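Residents of the Hongate buildings are asked to follow the guidance below when cleaning and maintaining outdoor paving, including patios, paths and shared courtyards. It was last revised on 10 Oct 2024.

## Routine care

Sweep paved areas with a stiff nylon broom before washing them. Wire brushes leave fine metal particles that rust and stain the surface. Grit should be collected and bagged — it must not be swept into the drains.

For general washing, mix 33 ml of a pH-neutral cleaner into a bucket of warm water. Work in small sections and rinse each one before the cleaner dries. Vinegar and other acidic products are not permitted on limestone or marble.
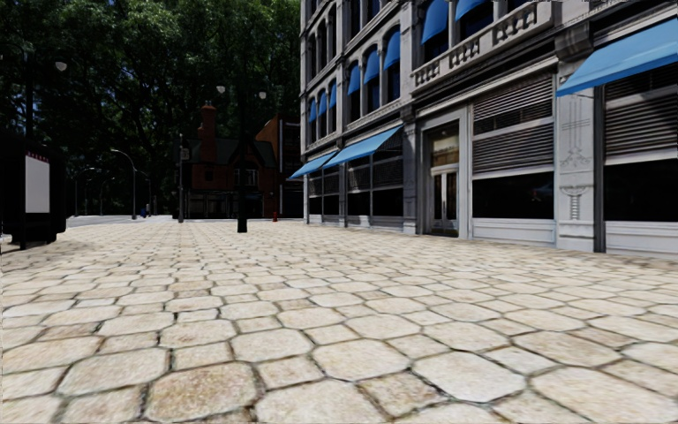 *Pale beige paving with dark grout lines.*

## Stains

Cooking oil should be blotted at once and covered with cornstarch or plain cat litter. Leave the powder in place overnight, sweep it up and repeat if a mark remains. Leaf stains often fade after two washes.

## Joints

Inspect joints each April. Loose material should be raked out by hand to sound grout, and the gap dampened lightly before it is refilled. Keep foot traffic off the repair for the period stated on the package. Pressure washers may be used on shared paths only with the approval of the maintenance office.

Questions may be addressed to Yolanda Villanueva, Building Services, extension 651. Replacement brooms are kept in the ground-floor supply room.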